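手持夹爪两种指垫的对比记录

上个月把手持夹爪的指垫换了一轮,手上有两种:一种是 Rellberg 的硬质平面指垫,一种是 Clumeck 的软胶鳍形指。两种的安装孔位一样,换起来不麻烦,拧两颗螺丝就行。下面把测试过程和结果记一下,主要给自己以后查,也给 Kenji 那边参考,他在考虑要不要给他们的机械臂换同样的指头。

先说为什么要做这个比较。我们之前一直用软胶指,抓杯子、水果、海绵这类东西没什么可挑的,接触面会跟着物体变形,稍微抓偏一点也能拿起来。问题出在薄的东西上。布、纸、塑料袋,软胶指夹上去以后指尖会往外翻,两片指头合到底,中间其实还有一条缝。Yoga Kwok 录数据的时候抱怨过好几次,说同一个动作要来回夹三四遍才能夹住。录出来的数据里带着一堆重复动作,后面清洗的时候很难处理,删也不是,留也不是。

硬质指垫正好相反。两个面是平的,合上以后贴得比较紧,夹薄膜应该有优势。缺点也能想到,抓圆的东西接触面积小,容易滑。到底差多少,还是得试。

测试用的物品一共8种:马克杯、网球、干海绵、擦手布、一张A4纸、透明塑料袋、钥匙、一小盒回形针。每种物品每种指头各抓20次,动作都一样,从桌面抓起,抬到固定高度,停两秒,放下。中途掉了算失败,第一次闭合没夹住也算失败,不允许补夹。操作的人只有我和 Yoga,各做一半,免得结果里全是某一个人的手法。

相机没有换,还是装在夹爪上的那一个,分辨率、曝光都锁死。这一点比较重要。以前有一次比较两种指头,中途有人动了曝光,结果两批视频亮度不同,放在一起看什么都说不清。

先试的是软胶指,没有什么意外。硬物和海绵都很稳,擦手布勉强,A4纸很差,塑料袋最差。塑料袋失败的方式基本一样:指尖碰到袋子,袋子往前跑,指头合上,里面什么都没有。偶尔夹到一个褶,抬起来又滑掉了。

然后换成硬质指垫,重新做了一遍开合标定。标定这一步不能省,两种指头的厚度不同,沿用旧的零点,开合宽度的读数会整体偏掉。我第一次就忘了,录了十几条才发现,只好全部重来。
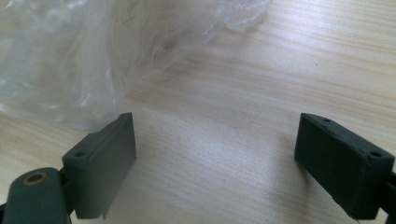 硬质指垫张开时的样子,前面是塑料袋。

硬质指垫夹塑料袋的效果比我预想的好。动作上有一个要点,要找鼓起来的褶皱去夹,不要去夹贴着桌面的那一层。只要两个面之间有一道褶,合上以后基本不会滑。贴着桌面的部分还是不行,指垫的下沿有厚度,铲不进去。A4纸也是同样的情况,平放在桌上两种指头都很难拿,要先把纸推出桌沿再夹。

马克杯夹杯壁没有问题,夹杯身就不太行,会转。网球掉得最多,接触面就那么一点,闭合力大了会往外挤,力小了又托不住。钥匙两种差不多,回形针盒硬质的略好一些。

没有给每样东西列表,样本量摆在那里,列出来容易让人当成很精确的数字去用。我的判断是:布、纸、袋子这一类用硬的,圆的和软的用胶的,其他随便。

视频方面还有一个之前没想到的差别。硬质指垫是深色的,外形又方,从腕部相机看下去会挡住一块桌面,物体很小的时候,接近到最后一段就看不到了。软胶指是镂空的,多少能透过去看到一点。Kenji 在电话里说他们的相机装得更高,角度更陡,遮挡应该会轻一些,这个要他自己装上去看。

透明的东西还有另外一个麻烦,就是反光。塑料袋的褶上容易出高光,浅色桌面自己也会反一块亮斑,两样叠在一起,袋子的边缘在视频里很难分辨。我试过把灯移开一点,好一些,但没有完全解决。下次打算铺一块深色的垫子再录一组。

控制器这边没有改动,还是 Bastinham 的那块板子。原来的固件有一个闭合到位的判断,是按软胶指调的,电流上升到一定程度才算到位。换成硬质指垫以后电流上升得很陡,判断会提前触发,夹厚的东西看不出来,夹薄的东西就会差一点点没有压紧。我把阈值往上调了一档,塑料袋的成功率马上不一样了。所以如果有人换了硬指觉得没有改善,可以先看看这里。调过以后再换回软胶指,记得改回来,不然电机会发热。

Shek 仓库里还有一种带细纹的指垫,说是在平面上压了一层橡胶,介于两者之间。已经发邮件去要了一对,到了再测。理论上可以兼顾,但橡胶面夹塑料膜会不会粘住不放,我有点怀疑。以前用过类似材料的,松开以后袋子挂在一边的指头上,要甩一下才掉。

暂时的安排是这样:下一批叠布和收袋子的任务全部用硬质指垫,厨房那批继续用软胶指,两批数据分开存,文件夹名字里写清楚指头型号。Yoga 负责改录制脚本,把指头型号做成必填项,不填不让开始录。

螺丝的事顺便提一句。硬质指垫的螺丝拧太紧会把塑料压出印子,拧到不晃就可以了。每录完一组用手推一下指垫,看有没有松。我这边有一只录到后半段松了,视频里能看到指面歪了一点,那几条已经标记作废。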